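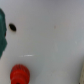

3.1 Work surface and parts

The parts in this study are small plastic gears of the kind used in teaching kits and light drives. They were sorted at a bench in the Plernach workshop, where the lighting is even and the table can be wiped down between batches. A pale gray-white surface with no pattern (Figure 2) makes it easy to find dark or strongly colored pieces against it, and small dark marks stand out as well. Patterned mats, which Steinarsdóttir used in an earlier study of loose fasteners, led to more missed parts near the edges.

The full set held 2,378 gears from two suppliers, Grasow and Sikitz. Of these, 1,941 were kept after the first check. The rest had broken teeth or bores that did not fit the test shaft. Gears were handled in batches of 40, and each batch stayed together until its sheet was filled in.

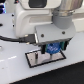 Shallow trays were used for holding parts because a deep bin hides the lower layers and scratches the faces. Each tray was emptied and wiped before the next batch went in. Parts that rolled off the bench were set aside and checked again at the end of the day.

Figure 2. Bench surface, tray, and a blue spur gear with a round central bore and small pointed teeth.

Surface marks were recorded but did not count as faults. Pale flecks and dark specks on the face of a gear have no effect on how it meshes, so only the teeth and the bore were graded.
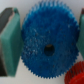 3.2 Grading of teeth

Each gear was turned once by hand against a reference gear. A gear passed if it turned through a full circle without catching. Gears that caught were cleaned with a dry brush and tried a second time.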